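Which version of Borkex: The Movie did the lead actor say he hated?

Asked 2026-01-06
Viewed 1,373 times

Settle something for my household. There's an old interview where the lead of Borkex gets asked about regrets and says he'd rather have a root canal on live TV than sit through that movie again. My brother-in-law brings it up every time I put the thing on, which I admit is often.

Then I read that there are two versions, the one that played in theaters and a longer one that came out on disc from Hikeck. They are supposed to be different enough that the plot makes sense in one of them. I grew up on a tape recorded off television, so I have no idea which one I love. The one on Yimer right now doesn't say anything except "Borkex" and the rating.

So: which version was he talking about, and which one is Yimer showing? If he only hated the short one I intend to be unbearable about it. 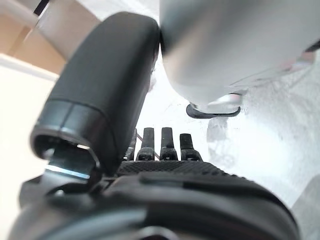

Comment under the question: does your tape have the wedding in it? If the priest turns out to be a lizard, you had the TV edit, and that's a third version. Sorry.

Reply from asker: There was a priest. I don't remember a lizard, and I feel like I would.

Answer 1 (accepted)

He was talking about the theatrical version, for the dull reason that it was the only one there was. The interview ran in May, in the press round for his next picture, and the Hikeck disc didn't come out until years later. As far as I know he has never said a word about the long cut. I doubt he's seen it. People who hate a job that much don't usually go back for the bonus scenes.

Before you call your brother-in-law, though, read the whole interview and skip the quote that gets passed around. Most of his complaints are about the shoot. The script got rewritten overnight, he was handed new pages in the makeup chair, and he broke a toe on a fake mushroom. None of that gets better when you put 22 minutes back in. If anything there's more footage of him limping.

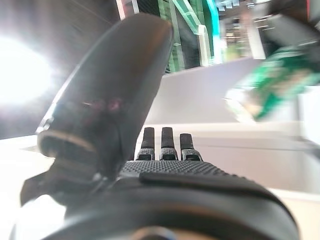 Black robotic hand, thumb at left.

As for telling them apart, you don't need the run time, and on Yimer you shouldn't trust it anyway (they list the long cut of one movie I know with the short cut's length and nobody has fixed it). Go to the opening. The theatrical version starts with the narrator explaining the amulet over a drawing of a map. The long cut starts cold in the sewer with no narrator at all. Yimer had the map when I checked last night, so that's the theatrical one, the hated one.

The long cut is only on the Hikeck disc. It's region-free and not expensive, and the cover is terrible.
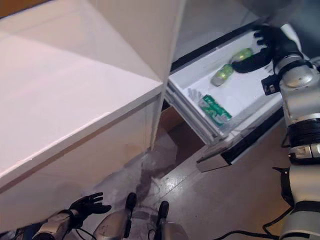
Three green cans in an open drawer.

Answer 2

they are both bad, watch Nodach instead. same director, had actual money. the guy playing the wizard is the same guy who plays the landlord in borkex and you can tell he's happier

Comment: This doesn't answer the question.
Comment: It answers a question.

Answer 3

I'd add one thing to the accepted answer, which is right about the interview but too kind to the long cut. It fixes the plot, yes. You find out why the duke wants the amulet, and that the two sisters are sisters. It also restores the full throne room speech, which goes on for nine minutes by my kitchen clock and was cut for good reason.
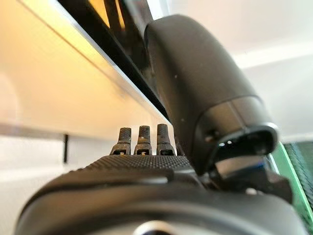
The duke is where both versions fall down for me, and no amount of restored footage helps him. He's supposed to be half machine, and what they gave him was a dishwashing glove sprayed silver, with the cuff flapping in every close-up. Look at the big black finger up there, with its thin seam and the dark little hole on the side of the cuff. I'd hand that an amulet without being asked twice. The glove gets a whole extra scene in the long cut, by the way, where he tries to pour wine in it.

I'd still buy the disc. The commentary track has 3 people on it, and one of them leaves partway through and doesn't come back.

Comment from asker: Found the tape at my mother's. There is a lizard.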